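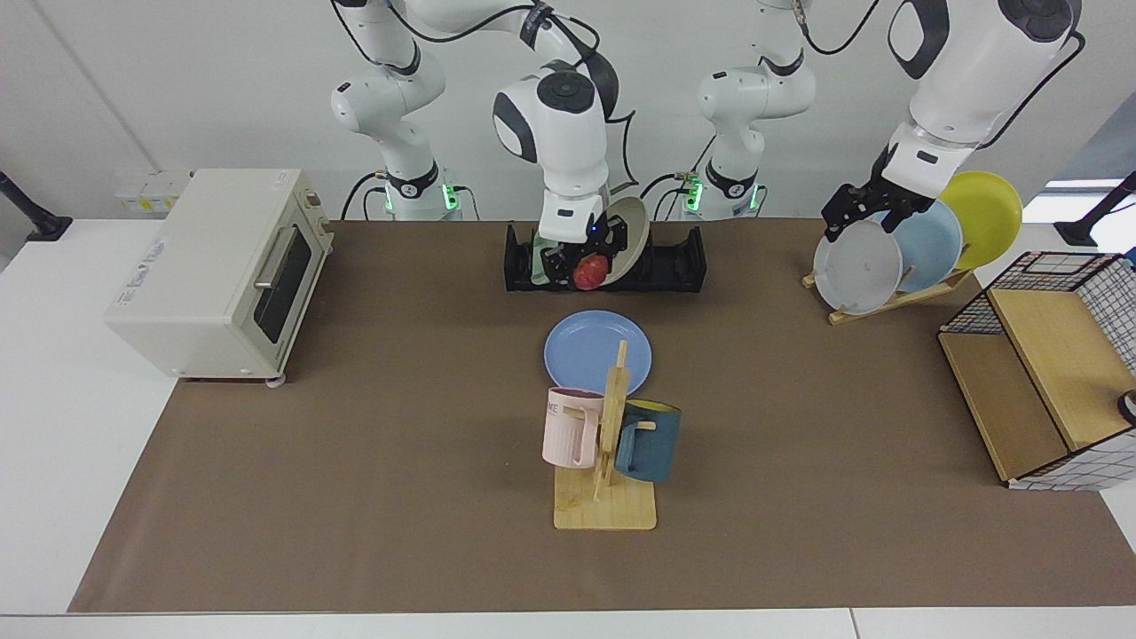 Plates go in on edge, one to a slot.

SMALL-KITCHEN DISH STORAGE — YOUR QUESTIONS

We love this subject, and so do the people who write in to the Ploria kitchen pages! Racks, stands, mug trees, where the toaster oven should live... keep the questions coming. The ones we hear most are answered on this page.

Why store plates upright at all?

You can pull out the one you want without lifting five others off it. That's the whole appeal, and once you've lived with it for a month a stack feels like hard work. It's easier on the glaze too, as the plates aren't grinding over each other every time somebody wants lunch.

Wooden rack or black slotted one?

Both are great, and plenty of people end up with one of each. A wooden stand with pegs is gentle on rims and looks lovely out on the counter. A long, low slotted rack suits mixed plates because you can skip a slot when one is extra deep. If you put plates away damp, wipe a wooden stand down now and then and let it air.

My plates are all different colors and sizes. Will it look messy?

Not to us! Blue next to gray next to green is half the fun of having them on show. Start with the biggest plate at one end and work down, or just go by color. Do check the slots before you buy, though — thick stoneware needs more room than you'd think.

How many mugs should a mug tree hold?

Fewer than it has pegs for, in our view. Leave a free peg beside any fat mug so the handles don't knock. A wide, flat base matters far more than height, and you should load opposite sides in turn so the thing doesn't lean.
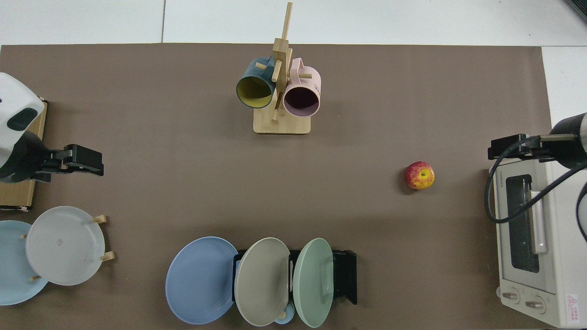

Rhys Ruawai wrote to us that he hangs his mugs with the mouths tipped down, having found dust in the upright ones every single time he went away, and that he keeps the two he drinks from every day on the top pegs and everything else in the cupboard.

We've since copied him on the daily mugs and it's a really good habit.

Do I need a mat underneath?

Only if your counter scratches or your rack slides, but we're big fans. One large mat beats several little ones, which creep apart and collect crumbs in the gaps. Shake it out when you do the floor.

Can a rack stand right up against the toaster oven?

Leave a gap, please. The sides get hot, and the door needs space to come all the way down. Your oven's manual will give a clearance, so go by that. We keep cardboard well away from it as well.

Where does the fruit go?

Anywhere but the plate rack! An apple will sit in a slot quite happily until you reach past it for a plate, and then it's on the floor with a bruise. A shallow bowl is fine.

How do you clean the slots?

An old toothbrush, warm water and a drop of dish soap. Wiroj Srithong put us on to pipe cleaners for the tight corners and they work beautifully.

I have a question that isn't on the list.

Send it in! We read everything, and new answers usually go up in the evening.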